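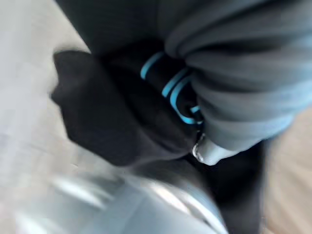
Black fabric beside a bundle of gray cloth.

Good news for everybody who has been waiting (and waiting, and waiting) for more of The Lanterns of Varkura: a second season of the anime is on the way, and it is coming this February, a good deal earlier than most fans had dared to hope.

The announcement came on Sunday evening at the end of a live stream hosted by the studio, Cirnorell, and if you stayed up for it you will know that it took its time arriving. There was a long and very cheerful chat with the music team first, then a round of viewer questions, and only in the last few minutes did director Svitlana Dmytriv read out the news. The comments moved so fast after that it was hard to catch a word of them!

For those who are new to the story, Varkura began as a visual novel, a kind of computer game that is mostly reading, with choices along the way that send the plot down one path or another. It was written by Orysia Ivanyshyn and follows a young lamplighter named Semeniuk, who takes a job in the river town of Brosley and slowly finds out that some of the lamps there should never be lit. The game has 10 different endings, and the first season of the show used the gentlest of them, which pleased plenty of people and annoyed plenty of others (the arguments are still going on, if you care to look).

The new season will not pick up where that ending left off. Instead it goes back to the night of the flood and follows what players call the ferry route, with a much bigger part for the ferryman's daughter. Ivanyshyn is helping with the scripts this time, and she told viewers that she had reread all 768 pages of her original game script before the first meeting, with a pot of tea next to her and a good many embarrassed sighs.

Most of the voice cast is back. Tymofii Hordiienko returns as Semeniuk, and Funmilayo Obi, whose ferryman's daughter had only a handful of lines the first time, moves up to a leading role — a lovely thing to hear if you are one of the many who wrote in asking for more of her. Composer Jenő Szilágyi is writing the music again, and a short piece of the new opening theme was played during the stream. It is slower than the old one, with a lot of cello in it.

The season will open with 3 episodes shown back to back, and after that there will be a new one every week. Dmytriv would not say how many there will be altogether, although she was asked more than once and laughed each time.

A first trailer is promised before the end of the year. Until then the studio is putting the whole first season back up on its streaming page, with corrected subtitles, and the English version of the visual novel is getting a small update that fixes the save problem in the lighthouse chapter.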